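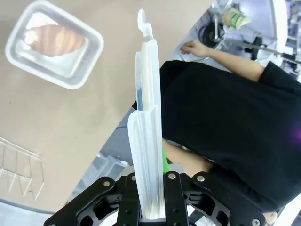 Dwynwen Cadwaladr would like the new rules to go further. In her opinion, a person should never have to guess whether an arm is waiting or has stopped, and a written page on the wall does not solve this.

Her remark came in reply to the good practice guide for shared tables that Simavero published on its website on 16 Nov 2021. The guide is meant for small workshops and studios where people and robot arms handle food containers, trays and kitchen tools at one table. It has 42 pages, and a first draft was sent to readers in October. Simavero says it received some 800 comments on the draft, many of them about the same point: who is allowed to put a hand on the table, and when.

The answer in the final text is quite strict. Before a person places or moves anything, both arms must be in a hold position, and the operator must say the word "hold" aloud. The person then does the work, steps back and says "clear". Only after this may the arms move again. A light on the arm is welcome, but it does not replace the spoken words.
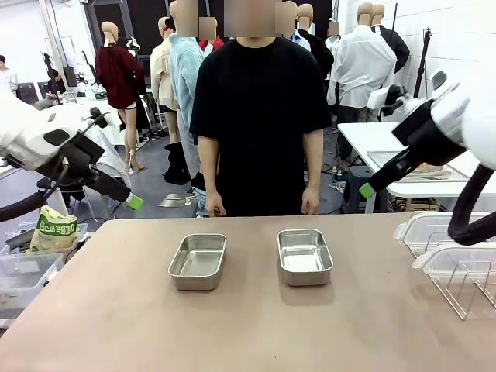 Does the guide apply to workshops that already have their own rules? Local rules may stay in use as long as they are at least as strict, and they must be written down and kept near the table.

The second large chapter is about food. Containers have to be closed before they are passed from a person to a gripper, unless the task itself is opening or closing them. Fingertip pads must be cleaned between raw food and any other item. The draft asked for this only at the end of the day, and several readers found that too weak. The workshop in Flindstead, which tested the draft for 6 weeks, had already changed to the stricter habit by itself.

Flindstead also asked for a clear rule about cables. The guide now says that a cable may hang below an arm, but it must not lie across the part of the table where people put their hands. Adjei, a supplier of table parts, wanted a fixed distance in this paragraph. Simavero refused, saying that tables and arms are too different — a number would be followed without thinking.

Training is the shortest chapter. Every new person must watch one full session before taking part, and must practice the two spoken words with the arms switched off.

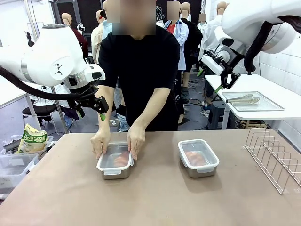 What happens next

The guide is free to use and nobody is forced to follow it. Zundetti, which rents out work tables by the hour, has announced that it will make the guide part of its contracts from next spring. Comments on the final text can be sent to Simavero through the form on its website, with the reference number 3255. A first revision is planned after one year, and the question of stop signals raised by Cadwaladr is already on the list.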